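Fixing the Joint Drift in Long Shelving Runs

May 5, 2025 | By Benedita Serrano
Last updated: May 5
Reading time: 4 min

Members who maintain archive and library shelving have asked for a fuller account of the re-leveling work at the Kurport reading room. The short notice in the last issue gave the result and left out the method. The method follows, with the tolerances we used.

The run in question is 12 bays long, single-sided, with steel uprights and adjustable feet. It was installed level in November and checked again after the first heating season. By then the top line had dropped toward the middle. The largest deviation between neighboring uprights was at the joint between bays six and seven, where the shelf clips had begun to bind and two shelves could no longer be moved without a mallet.

The floor is a timber deck over joists. Timber decks move with humidity and with load, and a fully loaded bay of bound volumes is a heavy load on two small feet. In this room each bay carried 242 kg when the boxes were weighed for the survey. The original feet were 60 mm in diameter and stood directly on the boards, so most of that weight went into a few square centimeters of softwood. The dents were plain once the plinth covers were off.

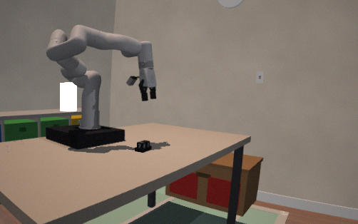

Do the shelves have to be emptied before the feet are adjusted?

Only the bay being adjusted and the one on either side of it need to be emptied. The rest of the run can stay loaded provided the top ties are left in place and the lift at any one foot is kept to a single turn between checks.

We worked from the high end of the run to the low end. Starting in the middle, where the fault is most visible, tends to push the error outward into bays that were sound. The reference was a laser line set at the height of the third shelf, with a paper scale taped to the front face of each upright. Readings were taken at the front and back of every upright and written down before anything was turned. Two of the back readings disagreed with the front by more than the side-to-side error, which meant the run was leaning as well as sagging. Lean has to be corrected first. A run that is level end to end and leaning forward is the more dangerous of the two.

Spreader plates went under every foot. Ours are mild steel, 6 mm thick and 151 mm square, with a thin cork sheet glued to the underside. The cork keeps the plate from skating on varnish and takes up small irregularities in the boards. Rubber was tried on two feet and removed. It creeps under constant load, and the reading at those feet had changed by the next morning. The plates were cut by Liew from offcuts and deburred by hand.

Sequence for each bay:

1. Empty the bay and its neighbors. Label the boxes by shelf before they leave the room.

2. Slacken the top tie on the low side by half a turn. Do not remove it.

3. Raise the upright with a toe jack under the base bracket, just far enough to slide the plate in. On our run this was 8 mm.

4. Lower onto the plate and adjust the foot until the front and back readings match the reference.

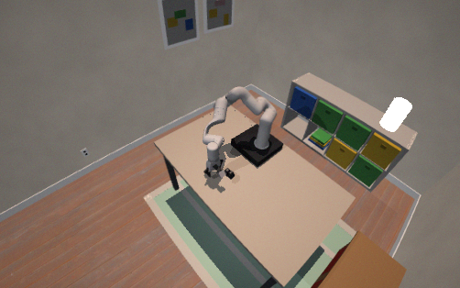 5. Tighten the lock nut while holding the foot with a second wrench. If the foot is not held it will follow the nut, and the adjustment is lost.

6. Retighten the top tie and read the upright again. Tightening the tie can pull it off line by a millimeter or so. If it does, go back to step 4.

7. Reload from the bottom shelf upward and take a final reading under load.

The final reading is the one to keep. Kgomotso Mabuza entered ours in the room log against the upright numbers, with the room humidity beside each set. Without the humidity figure, a later survey cannot separate seasonal movement from settlement.

We accepted 1 mm between neighboring uprights and 3 mm over the full run. Tighter figures can be reached on the day – they will not survive a damp month on a timber deck. On a concrete slab I would ask for half of each.

Parts and Spares

The replacement feet are the Tokoletti long-thread pattern. They have the same thread as the originals and 20 mm more travel. Check the thread with a gauge before ordering, as some older uprights take a coarser pitch and the two will start together for a turn or so before they jam. Shelf clips that have been bound under load should be replaced even if they look straight. We kept a few of ours and found hairline cracks at the bend in four of them.

Gellico holds the cork sheet in rolls and will cut to length. The adhesive needs a full day under weight, so glue the plates before the work begins.

The run will be surveyed again in November. Readings from other timber-floored rooms would be useful for comparison, preferably with bay weights and foot diameters included.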